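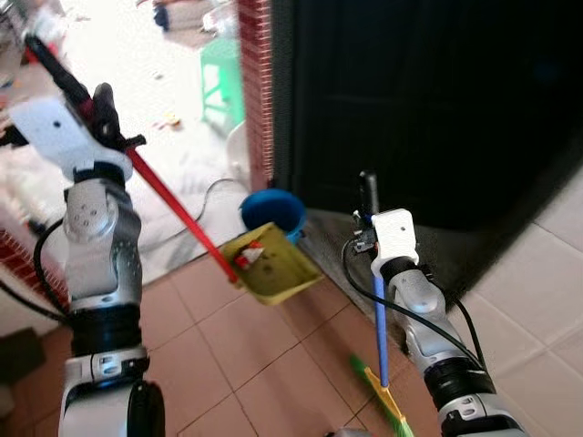
4. Pan goes in the left gripper, broom in the right. Close on the handle, force 40. Not higher – handle cracks.
5. Check the cable loops on both arms. Slack, no snags.
6. Load the Tak profile, run `sweep_7`.
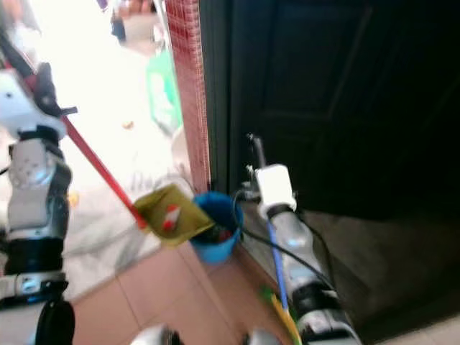 *Step 6 – pan tilted toward the blue bucket.*

**Caution:** keep a hand on the stop button. Feet out of the doorway.

7. Pan drifting? Pause, re-zero teh left wrist, resume.
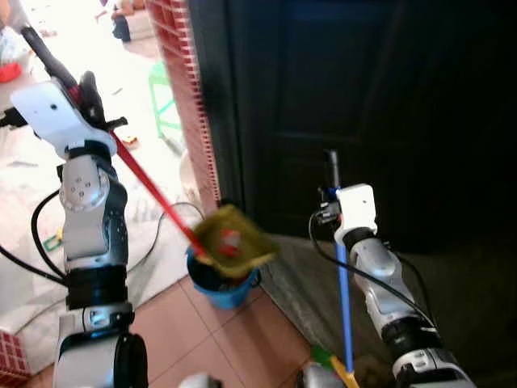
8. Open the log. Error 604 = grip slip, go back to step 4. Anything else, ask Rosalinda.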